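4. Equipment planning and purchase

4.1 From task list to equipment list

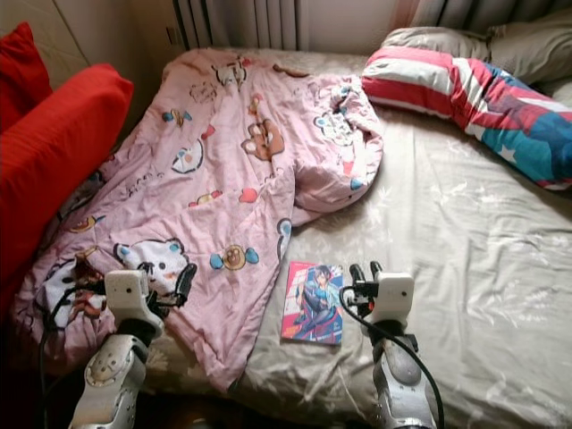 The budget of a laboratory is usually fixed before its tasks are fixed. In our case the order was the other way, and we describe it in some detail, as we could find few papers which report how such decisions were made. The task list was agreed in March and contained household work with soft goods: making a bed, folding a quilt, putting pillows in place, and clearing small objects from a sheet before the bed is made. Only after this list was signed did we ask suppliers for prices.

Tasks on a bed put demands on the equipment which tasks on a table do not. The working surface is low, wide and soft. An arm must reach over the edge of the mattress without pressing the base of the robot against it, and a quilt is larger than the reach of one arm. For this reason we excluded all single-arm systems at the first stage, although they were the cheapest. The second demand was on the grippers. A quilt is thick when it is bunched and thin when it is spread, and a book or magazine left on the sheet lies almost flat. The same fingers must handle all of these, because our budget did not allow a tool changer.

As shown in Figure 6, cables may run outside the arm when two grippers are used over bedding. We had not considered cable routing in the first version of the requirements. It was added by Izzati Manurung after she compared the maintenance terms of the suppliers and noticed that gripper cables were treated by two of them as consumable parts, outside the guarantee. We therefore included spare cables in the purchase price of every offer, so that the offers could be compared on the same basis.

Figure 6. Two-arm workspace over a bed with a printed quilt, a bolster and a small book or magazine on the sheet.

4.2 Comparison of offers

Three suppliers answered our request: Gareck, Chien and Sernico. Each was asked to price a pair of arms with grippers, a head camera, spare parts for one year and delivery to our building. Gareck gave the lowest price for the arms, but the grippers were sold separately and the fingers could not be exchanged by the user. Chien offered a complete system with a longer delivery time. Sernico could deliver at once, but only with a service contract of three years, which our funding rules do not permit.

We did not rank the offers by purchase price alone. For each one we calculated the expected cost over the whole project, with spare fingers, cables, the yearly inspection and the hours of our own technician. The yearly cost outside the purchase price came to 1734 euros for Chien, 2077 euros for Gareck and 2370 euros for Sernico. The difference between the first two is mainly the price of fingers. The order with Chien was placed on 12 August 2022.

4.3 Costs which were not in the first plan

The room itself was the largest omission. We had planned money for the robot and nothing for the furniture around it. A bed, a mattress, several sets of sheets and quilts, pillows of different shapes and a number of cushions had to be bought from the budget line for small materials. We recommend that other groups open a separate line for this. Textiles change with use: they become softer after washing, and a quilt which has been gripped many times at the corners does not behave like a new one. It is then necessary to decide if an old quilt is replaced or kept, and both choices have consequences for the experiments.

We also chose patterned textiles on purpose. Plain white bedding is easy to order in quantity, but it is not what people have at home, and a vision system which is trained only on plain sheets will be of limited use. Printed quilts and striped pillows cost nearly the same as plain ones. The extra effort is in the inventory, where each item needs its own entry. We kept the inventory in Workstead, which our department already uses for furniture, and 4 categories were sufficient: bedding, cushions and pillows, small objects, and robot parts.

4.4 Limits of this account

Our comparison is based on offers made to one university group and the prices will not be the same elsewhere. We did not include the salary of the operators, as it was paid from another source, and a group without such a source should add it before making any comparison. The cost of floor space is also missing. In our building it is not charged to projects, but a bed with free access for a two-arm robot occupies far more floor than a table of the usual size.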